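Second Hand: The Larkance Bench Kit, Tested

Vidthorpe sells the Larkance as a complete manipulation kit for small labs. The box holds one arm, a two-finger parallel gripper, a controller, two cables and a license for the teaching software. We had a unit on the bench through June.

Setup is quick if the table is flat. Damian Nowakowski, who ran our tests, had the arm clamped, leveled and homed before lunch. The controller needs a wired connection for the first update. After that it will run offline, and it kept its calibration through two power cuts.

Teaching is done by hand. The operator moves the arm through a task, the software records joint positions and gripper state, and the result is saved as an episode. Vidthorpe suggests 100 episodes for a single pick-and-place task. We recorded 292 across three tasks and found the suggestion fair for rigid parts and low for anything round.

"Round objects expose the fingertips," says Larysa Ivanyshyn, product lead at Vidthorpe. "If the approach is off center, the object turns before the grip closes." A softer tip set is due later in the year. The price has not been fixed.

Our main test was fruit transfer between two bowls, with start positions shifted between runs. The trained policy handled small shifts well. It was weaker when the bowls stood close together, where it tended to lower the gripper too early. Adding 40 episodes with tighter spacing reduced the fault but did not remove it.
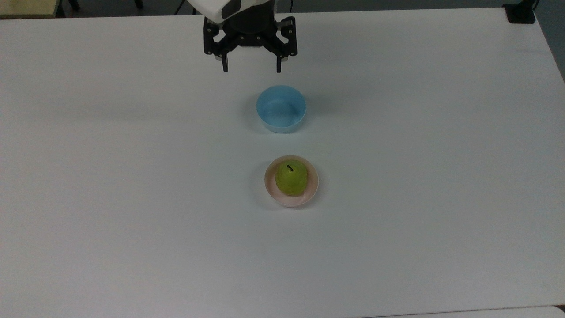

The transfer task: gripper open, blue bowl empty, green pear in the pink bowl.

The software is the less finished half. Episodes cannot be trimmed after saving, and the export tool stops without a message when the disk is full. Mwajuma Minja, who maintains the Prokopenko file converter, recommends exporting in small batches.

The kit costs $3,323 with one gripper. Spare fingers are sold in packs of 5. The warranty covers the arm for two years and the gripper for one.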